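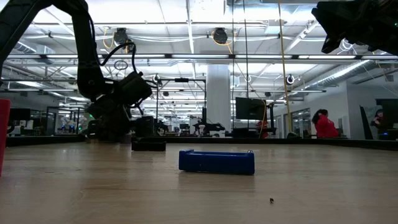 Figure 1. The blue container on a clear stretch of the tabletop, raised rim uppermost.

Section 3: Placing and Settling In Your Container

Welcome to the part of the guide where the container finally gets a home. If you have come straight from Section 2, you have already wiped down your tabletop and chosen the end you like to work from, and the rest will take you a few minutes at most. If you skipped Section 2, please go back for the wiping part at least – crumbs and small bits have a way of hiding in plain sight on a light wood top, and they will scratch both the table and the underside of the container if you slide one over the other.

Everything in this section applies to the standard Mornel desk container in any color. The large size is covered in Section 5, and the lidded one has its own leaflet.

Before you start

You will need a soft dry cloth and the four felt dots from the small paper envelope. If the envelope is missing, write to Siriporn Thepsuriya at our Hanilbridge shop and she will put another one in the mail for you, no charge.

Placing the container

1. Stand where you normally stand or sit when you use the table. It sounds fussy, but a spot that looks perfect from the doorway is often an awkward reach from the chair.

2. Run your hand flat over the middle of the tabletop. Pick up anything you feel, even a speck, and give the area one last pass with the cloth.

3. Turn the container over and press one felt dot near each corner of the base. Hold each dot down while you count slowly to 8, then leave the container upside down for 24 hours so the adhesive can take hold.

4. Set the container down near the middle of the table with its length running side to side, in line with the front of the table. The open side should face up.

5. Leave a clear margin all the way round. Two hand-widths is plenty for most people. Anything tall, such as a cup or a pencil jar, is happiest off at one end, and low, heavy things can go toward the back where you won't knock your knuckles on them.

6. Reach for the container a few times with each hand. If you find yourself leaning, bring it closer and try again.

Note: On a glossy top you may see a soft reflection of the container in the surface. It is a handy thing to check after cleaning, as a smeary reflection usually means there is polish left on the wood. Buff it off before you put any weight in the container, or it may creep when you rummage.

Caution: Lift the container to move it. Please don't drag it, even with the dots on. Grit caught in the felt will leave fine lines along the grain, and they are very hard to get out again.

Filling it for the first time

7. Put the heaviest items in first and spread them along the base so that neither end is doing all the work.

8. Add the lighter things on top, and stop when they come level with the rim. The rim is there for your fingers, and you will want room to get hold of it.

9. Pick the whole thing up with one hand at each short end. If it feels lopsided, set it back down and shift a few things across.

Caution: Do not stand hot mugs, glue guns or soldering irons in the container. The plastic will soften well before you notice any smell.

Looking after the surface underneath

Once a month or so, empty the container, lift it away and wipe the patch where it sits. Pale wood changes color with daylight, and a container that never moves will leave its own outline behind. Elmarie Moodley, who tests our table goods at home before they go on sale, left hers by a window from November right through to spring and still has the rectangle to show for it. Shifting yours a little to one side each time you clean is enough to keep the color even.

For the container itself, warm water and a drop of dish soap will do nicely. Rinse well, paying attention to the rounded corners where soap likes to linger, and dry it with a towel before it goes back on the wood.

Note: The felt dots wear thin with use. Replacements are sold in sheets of 24 under the Bovari name, and any plain felt dot of a similar thickness will also fit.

If the container rocks when you press on a corner, turn to "Uneven tables" in Section 6.

Section last revised 19 May 2021.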